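Flirnville Workroom
Gallery: Tabletop cup stacking, March

Entries on this page cover the paper cup part of the Venberg table setup. The activity is simple. Cups lying down or standing apart are picked up, turned upright and nested into one stack. The stack is kept either in the double cup holder or directly on the board. Earlier galleries covered cutlery sorting and lid fitting and are listed in the left menu.

Table length is 1650 mm. The cups are plain white, 9 oz, with a rolled rim, ordered under stock number 903. Rim diameter was measured at 81 mm on a cup taken from a new sleeve. Cups are reused until the rim goes out of round or the side wall creases, then moved to recycling. No coffee or other liquid is poured during stacking.

A white foam board is laid over the table before the cups are set out. It gives a light, slightly soft surface and keeps the rims off the wood. Boards are wiped with a dry cloth. Marks that do not come off are left, and the board is replaced when the surface starts to lift.

Click any picture for the larger version.

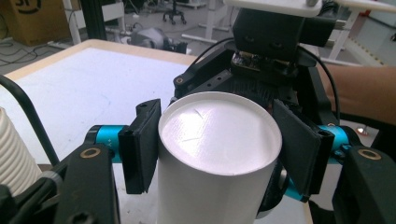

White cylinder, matte, with a flat top and a thin raised rim. Fine layer lines on the side, two small scratches on the top face.
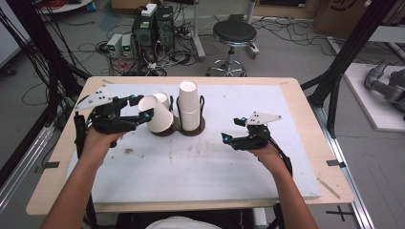

Dark brown double holder with a stack in the right well. One cup on its side against the left well, with another partly behind it.

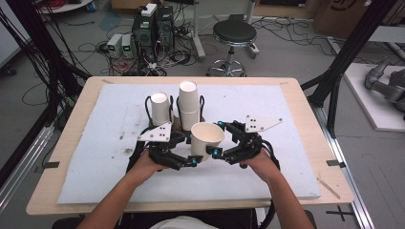 Single cup at back left, tall stack beside it, one cup held tilted in front.

Nesting depth decides how a stack behaves. A cup that goes down straight seats on the one below it, and the spacing between rims stays even all the way up. A cup that goes down at an angle catches on the inside wall and leaves a gap, and every cup added after it leans the same way. The check is visual: look along the side of the stack at rim height and compare the spacing. The tall stack in the last picture is the kind to practice this on, with the layered rims showing along its side. Pull out any cup that sits high, turn it a quarter turn and set it back in. Pressing down on the top cup is a poor fix. It jams the lower cups together and they are then hard to separate without creasing.

Picking up a cup that is lying down takes more care than moving one that is standing. The side wall is soft halfway along its length and stiffer near the base and at the rim. Petrică Mocanu recommends holding near the base and rotating the cup before lifting it clear of the board. Holding at the rim also works, but the rim goes oval under light pressure and will not enter the stack cleanly until it springs back.

The holder has round wells and wire loops. Stacks started in a well stay upright with less attention than stacks started on the board. The disadvantage is reach, as the lower cups are enclosed and cannot be inspected without lifting the whole stack out. For short stacks we use the holder. For tall ones we use the open board, away from the table edge.

Supplies for the next session:
White paper cups, stock number 903, two sleeves
Foam board, one sheet, uncut
Black tape for table marks
Dry cloths

Greson has changed the outer carton for the cups. The sleeves inside are the same and the old shelf label still applies.

Next gallery: bowls and shallow dishes, same table.
Previous gallery: lid fitting.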